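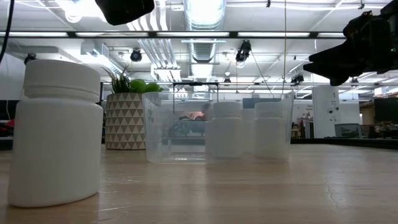 Fig. 1. White bottle with a screw cap and a potted plant, on a wooden tabletop.

Closures and Containers: Notes for Week 2
Packaging Basics, Pridura Evening School

Welcome back, everyone, and thank you for the lively talk last time (I'm still thinking about the jam jar argument!). Tonight we stay with the humble screw cap, which most of us twist open several times a day without giving it a thought, and which has a good deal more going on than you might expect.

Start with the thread. A cap and a neck have to agree on three things: how wide the neck is, how steeply the thread climbs, and how far the cap travels before it sits down on the rim. If any of these is off, you get a cap that feels tight and leaks anyway. The Moleo case in your reader is a good one to go over slowly. They filled 300 bottles of hand lotion, and 17 came back wet around the neck. Everybody blamed the liner at first, and it took a patient afternoon with a gauge to find that the necks were slightly oval.

Next, grip. Ridges on the side of a cap give the fingers something to push against, and a wide cap gives them more leverage, so the same hand can apply more turning force. Remember that more force on the way off also means more force on the way on, and people do overtighten. I have a vinegar bottle at home that has defeated the whole family.

Liners we will take up properly in April, but please read the Verschueren chapter before then, especially the part on foam and foil. It's dry going in places, I know, so make yourself some tea and skip the tables if you must.

For next time: choose one container from your kitchen or bathroom and write a page on how it opens and closes. Say who you think it was made for, and try it once with soapy hands. If you can, bring it along, rinsed please.

The Prulerberg plant visit is still on. We meet at the side gate at 9 a.m. in closed shoes, and the line we'll be watching caps 144 bottles a minute, so bring earplugs if noise bothers you.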